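Mission Planning for Field Robots: Notes for Session 6

Léonie Besnard
January 2026

Hi all. I typed these up from my own scribbles, so they follow what I said in the room more or less, minus the long detour into my old Clakness logs (ask me after class if you really want it). Read them before you start on the planning exercise, please!

Where we left off

Last session we had a small orchard rover that could follow a list of waypoints. You gave it the rows, it drove the rows, everybody was happy. Then I asked what it should do when a row is blocked by a parked trailer, and the room went quiet. A waypoint list has no answer to that. It knows where to go and it has no idea what the trip is for.

So today is about giving the robot goals. "Visit every row before the battery hits the reserve" is a goal. "Drive to point 14, then point 15" is a script. You can write a script in an afternoon and I still use them all the time, but somebody has to sit there and rewrite it whenever the world moves.
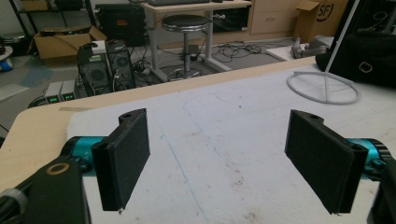

Fig. 1. Two black finger pads, facing each other, with teal-blue actuator housings behind.

The three layers, again

I keep drawing this on the board because it keeps getting mixed up in the homework.

The top layer is the planner. It picks which task comes next and it thinks in minutes. The middle layer is the executive, which takes one task and turns it into steps, watches whether they finish, and shouts upstairs if they don't. The bottom layer is control: wheel speeds, joint positions, that sort of thing, many times a second.

Most of you put too much in the planner. If your planner knows what a wheel encoder is, something has leaked! In the Dramlow code (the one we share on the course drive) the planner only ever sees four things: task name, expected duration, energy cost, and a status flag. I was stubborn about that and I'm glad I was.

Costs and where they come from

For the exercise you get a battery budget of 1077 units and a reserve of 200. That leaves 877 to spend, and yes, the drive home comes out of the 877. Every year a few rovers end up stranded on paper at the far end of row nine, so do check that. 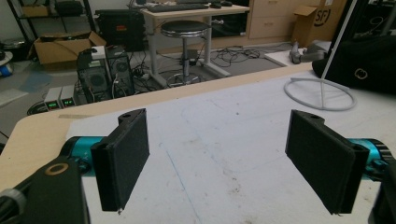

Task costs in the exercise come as single numbers, and in real life they never do. A drive down a row might cost 20 units on firm ground and twice that in mud, so you'd want a spread, or at least a pessimistic figure to plan with. The same goes for anything that touches the world. Take a pair of flat, foam-like pads facing each other over a scuffed white work surface, like the ones above: "close on the object" looks like one tidy task to the planner, with one cost, but the executive has to allow for a second or third try, and each try takes time. I plan with the pessimistic number and let the robot be pleasantly surprised. Some people plan with the average and replan often, which also works if your replanning is fast.

When to replan

There are two easy answers and both are bad. If you replan only when a task fails, you notice trouble late. If you replan on every tick, the rover dithers – it turns toward row three, changes its mind, turns toward row four, and burns battery the whole time. (The first Trundex demo I ever ran did exactly this in front of visitors. I still think about it.)

What I'd like you to try is a threshold. Replan when the energy used differs from the energy expected by more than some margin, or when a task reports a failure, or when a new goal arrives. Start with a margin of 10 percent and play with it. Then add a small switching cost, so that the new plan has to beat the old one by a decent amount before the rover abandons what it's doing.

Question from the room: what if two plans tie? Pick the one that keeps the current task. It saves you a turn and it makes the logs much easier to read.

What the robot should tell you

A robot that picks its own tasks needs to explain itself a little, or you will never trust it out of sight. I ask for one line per decision: what it chose, what it rejected, and the number that settled it. The Collet logger does this for you if you switch on the long format. A full run of the sample mission gives 299 lines, so learn to search them. Scrolling will make you miserable.
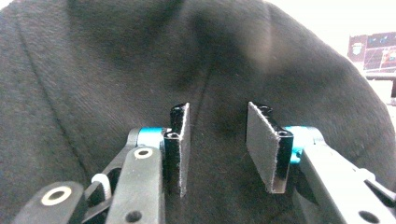

Fig. 3. Gripper fingers in front of black fabric, with a stitched seam on the left.

For next time

Finish parts A and B of the planning exercise. Part C is optional, but it's the fun one (two rovers, one charger, no talking to each other).

Hand in your code plus one page on how you picked your replanning margin. I don't mind if the margin is odd as long as you tried a few and wrote down what happened.

Read the chapter on task networks up to the section on repair. Skip the proofs for now, we'll do them together at the board.

My office hour is the same as before, and if the door is shut, knock anyway.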